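June 22, 2026
by Sơn Phí

I promised to write more often and then I was silent for a long time. The reason is a small bug, or what I believed was a small bug, in the part of our software that puts together the pictures from two arms. I want to write it down while I still remember the details, because last October I solved a different problem with the clocks and kept no notes, and this month I paid for it.

We have two arms over one table, and each one has a camera at the wrist. The cameras look along the fingers, so most of what the program sees is the gripper itself.
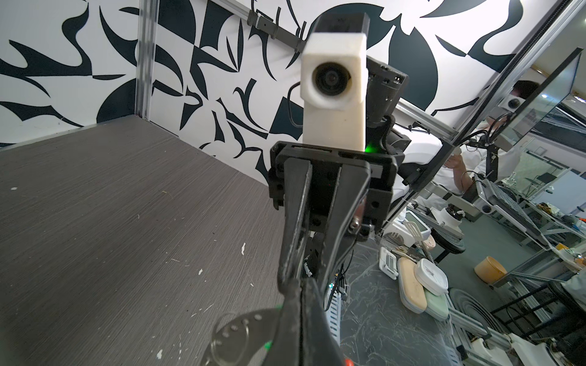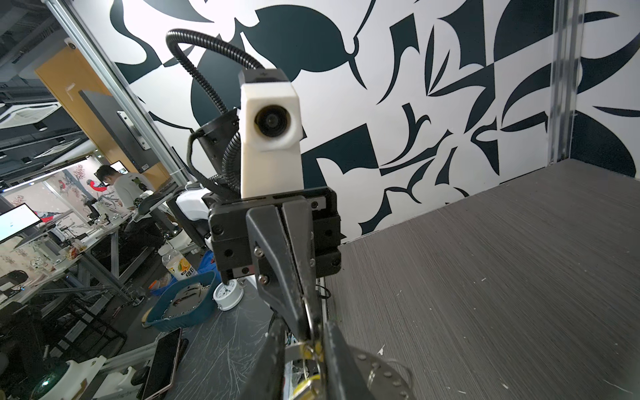
Our planner is called Polura. The name was given by Bence Kiss and he never told us what it means. Polura takes the joint positions from both arms, the latest picture from each wrist, and makes a short plan for the next movement. When both arms work far from each other, it is very calm. When they come close, for example to pass an object from one to the other, it sometimes stopped in the middle with the message "self-collision predicted". The arms were not going to collide. I could stand there and see the free space between them with my own eyes.

My first idea was the collision model. In the model every link is covered by simple shapes, and these shapes are always a little bigger than the real part. The camera housing especially had a very fat box. I made the box smaller, and the false stops became fewer, and I was happy for one afternoon. Then Antonina Panasiuk asked me if I had made the problem smaller or only the box. I did not like this question, but it was a good one. I put the box back to its old size.

The second idea was the calibration between the wrist camera and the gripper. I did it again for both arms. The new numbers were almost the same as the old ones, so this was one day spent to learn nothing. Well, I learned that the mount is stiff enough, and that our calibration script prints the rotation in degrees on the screen but saves it in radians. Someone should write this in the script. I think someone is me.

After that I finally did what I should do at the beginning: I took one recording with a false stop and went through it message by message. It had 2255 messages on the topic for the left arm's state. For every picture I printed the time stamp of the picture and the time stamp of the joint state that Polura had chosen for it. On the right arm the pairs were good. On the left arm the joint state was always older than it should be, and the difference was growing slowly. At message 958 it was already big enough that the planner believed the left arm was still in a place which it had left.

So the planner was correct, in its own way. It saw the other arm in the picture at one place, and the joint numbers put it at another place, and it took both of them as real. With two copies of the same arm in a small space, of course it predicts a collision.

The growing difference came from the buffer. Marthinus Maluleke wrote the first version of it, in a tool we call Mthembu, and his version was fine: it kept the last 900 joint states and searched them for the nearest time. Later I changed the search to be faster. My search started from the last position it found and walked forward, and I forgot that the buffer is a ring. Each time the ring turned over, the search could remain a few entries behind and never catch up. For the right arm this did not appear, because its driver sends at a lower rate and its ring turned over much later than our usual recordings end.

The repair is four lines. I will not show them, they are not pretty. The more useful change is that Polura now refuses to plan if the picture and the joint state are too far apart in time, and it says so in the message, with both numbers. I wish the message had said this from the start – "self-collision predicted" sent me to the wrong room of the house for many days.

I also added a replay test. It takes old recordings, runs the pairing again, and draws the time difference as a line for each arm. A flat line is good. Eluned Harries wants it to run every night together with her perception tests in Otora, and I agree, but first I need to clean the old recordings, some of them have no stamps for the right camera at all.

There is still one stop I can't explain. It happens rarely, the line is flat, and the two times agree well. I have saved the recording and given it a file name that I will not repeat in public. If you have used a ring buffer with two drivers at different rates and you saw something like this, please write me. Next I will look at the thread that reads the left camera, and maybe at the driver too, if Marthinus finds the old branch.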